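About us

Dratton writes and checks working rules for shops that use robots, or plan to. We started in April with a single set of rules for shelf work. There are now 3 sets in use: shelf work, floor movement and stopping.

Most of our clients are small and medium-sized supermarkets. They have narrow aisles, mixed stock and customers who walk where they like. Rules written for a warehouse don't suit them, so we begin with how people handle the goods by hand and write down what a machine would have to respect.

How we work

Each rule starts at the shelf. A member of staff tidies or restocks as they normally would, and we note where the hands go, which packs are touched from above and how close the next pack is. Soft packs get a section of their own. Wet wipes slide, stack unevenly and have lids that shouldn't be used as a handle. Our shelf rules say that a soft pack is to be approached from above, that the grip is set for the pack and never for the lid, and that price tags on the shelf lip are left clear.

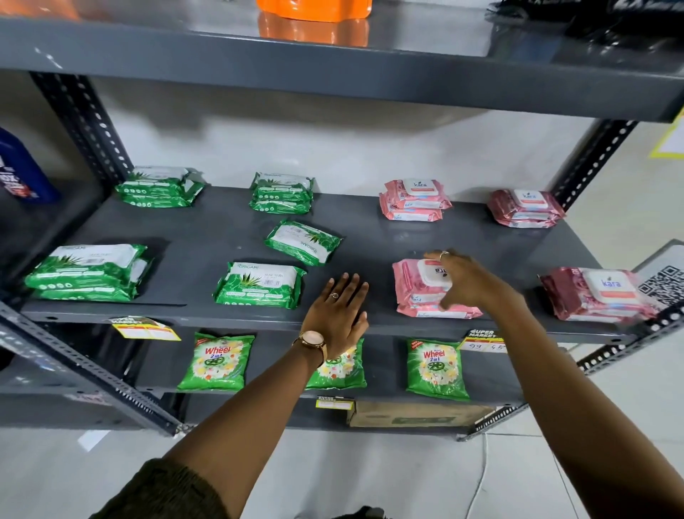
Napaporn Chaiyaporn told us at the first review that a rule about grip is no use without a rule about letting go, and that ours should say what a machine does when a person reaches for the same shelf. She was right, and the draft was changed. A machine must now stop, hold still and wait for a member of staff to clear it. It may not put down what it is holding while a hand is within reach.

What we check

Our checks cover 1,906 handling steps at present. Anderson Moura keeps the list and takes out steps that no longer match the way shops work. Cleiton Bezerra runs the site visits. A shop gets its report in writing, with every failed step named and the rule number beside it.

We don't sell robots and we take no commission from firms that do. We don't replace a shop's own safety duties either – our rules sit on top of them.

Our rules are free to read. Printed copies, with the shelf work and stopping rules bound together, can be ordered from the office. The current edition is dated November 2019. Comments on it go to Folke Sæther, who answers them in the order they arrive.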